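Terkar Screening Kit for Festivals and Museums
Item 615, sold by Jirwood

Every festival programmer now gets told that a disputed film can be handled with the right equipment. We sell the equipment and we have our doubts. The Terkar kit plays a notice before the feature, holds it for up to 60 seconds and logs that it ran. Whether a notice calms anyone offended by a poster is another matter. 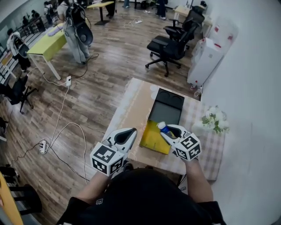
What you get
Player, remote, printed manual and 7 blank notice templates. The templates are plain — have your own lawyer read them.

What we would question
The maker, Nygård, calls the log "proof of due care." It proves that a file played. Ciltbridge sells a similar unit with ticket scanning, and we can't see what scanning adds to an argument over religion.

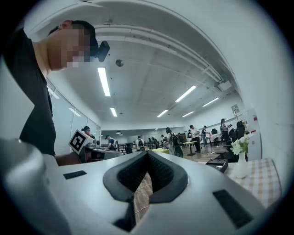

A man in a black T-shirt leaning over a work surface.

Price: $2,319. Returns accepted if the seal is unbroken.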